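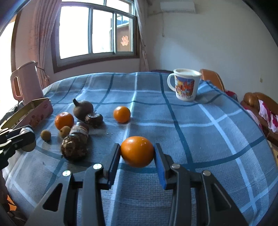 Section 4. Setting Up the Company Ledger and First Funding Round

This section explains how to enter your company's ownership records in Jevton and prepare a first funding round. It is intended for founders and office managers of newly formed companies. Complete Section 3 (Account and Sign-in) before you continue.

Allow one uninterrupted session for steps 1 to 9. The funding round itself may be prepared later.

4.1 Before you begin

Have the following documents at hand:

Certificate of incorporation, including any amendments
Signed stock purchase agreements for each founder
Board consents approving each issue of stock
Vesting terms, if these are kept separately from the purchase agreements
Any convertible notes or similar instruments already signed

If a document is unsigned, do not enter the holding it refers to. Save it as a draft under Documents > Pending and return to it when the signed copy is available.

Note: Jevton records what you enter. It does not check that an issue of stock was properly approved, and it does not replace advice from your attorney or accountant.

4.2 Creating the ledger

1. Sign in with an account that has the Owner role. Accounts with the Editor role can view the ledger screen but cannot create a ledger.

2. Select Company > Ledger > New. The Ledger Setup form opens.

3. Enter the legal name of the company exactly as it appears on the certificate of incorporation, with punctuation. The trading name goes in the separate Display Name field and may be changed at any time.

4. Enter the number of authorized shares for each class. Most new companies have common stock only. Leave the preferred stock field blank if no preferred stock has been authorized. Do not enter zero, which creates an empty class that will appear on every report.

5. Enter the par value. If the certificate states that the stock has no par value, select No Par.

6. Select Save and Continue.

Caution: The share class names cannot be edited after the first holding has been entered. To correct a class name at a later stage, the ledger must be closed and a new one created.

4.3 Entering founders and vesting

7. Select Add Holder and enter the name and mailing address of the first founder. The email address is optional at this stage, but a holder without one will not receive statements.

8. Enter the number of shares, the price paid per share and the date of issue. Use the date on the board consent. If the purchase agreement was signed on a different date, enter that date in the Agreement Date field.

9. Choose a vesting schedule. The standard templates are monthly, quarterly and annual, each with or without a cliff. If your agreement uses other terms, select Custom and type the dates and amounts by hand.

Repeat steps 7 to 9 for each founder. A ledger may hold up to 222 holders on the Basic plan and 1000 on the Extended plan. Former holders count toward the limit until they are archived.

Sample entry. In the practice ledger supplied with your account, Ylva Løken and Rochelle Mahuika are the founders of a company named Fuvavden. Løken's shares vest monthly with a cliff. Mahuika's shares were fully vested on issue, and her entry therefore shows no schedule. You may change or delete anything in the practice ledger – it is separate from your own records and can be restored from Company > Practice > Reset.

Note: Tax elections filed by a founder are not part of the ledger. Upload a copy of the filing under Documents > Founder and attach it to the holder's entry. Filing deadlines are short and are not tracked by Jevton.

4.4 Preparing a round

10. Select Rounds > New Round and choose Priced or Convertible. The two types use different forms, and a round cannot be switched from one to the other.

11. Enter the target amount and, for a priced round, the pre-money valuation. For a convertible round, enter the cap and the discount. If the instrument has no cap, select Uncapped.

12. If the round includes an increase in the option pool, state whether the increase is counted before or after the new money. This setting has a large effect on the founders' percentages. Confirm it against the term sheet before proceeding.

13. Add each investor with the amount committed. Mark a commitment as Received only when the funds have reached the company's account.

14. Select Preview. Review the ownership table line by line. Fractions of a share are rounded down unless you have changed the rounding rule under Settings > Ledger.

15. Select Save as Draft, or select Close Round if all documents are signed.

Caution: Closing a round issues the new holdings and sends a statement to every holder with an email address on file. These statements cannot be recalled.

4.5 Sharing the preview

A draft round may be shared with advisers through a view-only link. Links expire after 18 days and may be withdrawn sooner from Rounds > Sharing. Each person who opens the link must enter a name, which is kept in the access log.

Companies using the Selvanayagam export format can produce the same table as a spreadsheet. The Soria format is accepted for import only.

4.6 Messages you may see

Authorized shares exceeded. The total issued and reserved is greater than the number entered in step 4. Check the option pool first.

Date out of order. A holding is dated earlier than the incorporation date.

Error 58. Another user has the ledger open for editing. Ask that user to save and exit, then reload the page. If no other user is signed in, wait for the earlier session to time out.

For option grants to employees, continue to Section 5.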